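Can a robot put the shopping away yet?

Posted 2024-01-14 by Baptiste Hoarau

I hate putting the shopping away. I don't mind the shop itself (I quite like a wander round, especially when the cheese is on offer), and I don't mind cooking, but the bit in between, with the bags all over the kitchen floor and the cupboard already full of half-finished boxes of cereal, makes me want to lie down. So every January I have a little look at whether a machine can do it for me yet.

Last year the answer was a flat no. This year it's more of a "well, sort of, if you're patient and very rich", and I'm counting that as progress!

I should say I'm no engineer. I did two years in the stockroom of a shop in Liltville when I was younger, and that's the whole of my training. But it does mean I've filled a lot of shelves, and I have opinions about it. My best ever shift was 796 items out and faced up, and my back let me know for days afterwards. My manager there used to say you could tell who'd filled a bay by how the front row looked, and she was right, mine always leaned a bit to the left.

What I've learned from reading and watching far too many videos is that picking up a box is the easy bit. Boxes are lovely for robots. They've got flat sides, they mostly stand up by themselves, and they don't squash like a bag of salad. The trouble starts once there's more than one. Pull a box from the back and you've knocked the two in front. Put one down slightly wonky and the next won't fit. Then somebody changes the packaging for Easter and it all has to be looked at again.

My friend at Odoi (they do warehouse software, I won't pretend to follow all of it) reckons shops will get there years before kitchens do. A shop shelf has a plan. You know what goes where, and how deep it goes, and the snack bars don't suddenly move in with the tea towels. My cupboard has no plan whatsoever. There's a tin of chestnuts in there I've moved house with.
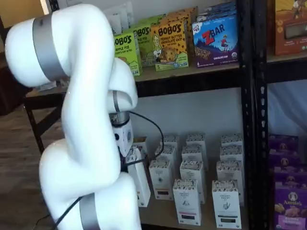 Speed is the other thing. I timed a clip from a firm called Prakuria back in May, and their arm took 119 seconds to get one packet of rice from a table to a shelf. It was a very nice job, mind you, perfectly straight, better than I'd have done. But I had 15 things in my last bag, and at that rate I'd have melted ice cream and no dinner until bedtime.

Then there's the money. The cheapest kit I found that I'd trust near a jar was a little desktop arm from Kodum at 2000 pounds, and it can't lift a bottle of milk. For that I could pay my nephew in biscuits until he's forty.

So, where does that leave me? Still doing it myself, grumbling, with the radio on. I do think the shop version is coming, and I'd be quite happy to see an arm tidying the cereal aisle overnight. For home I'm giving it another year and then I'll look again. If anyone reading has one working in a proper messy kitchen, please leave a comment, and tell me what it does about eggs.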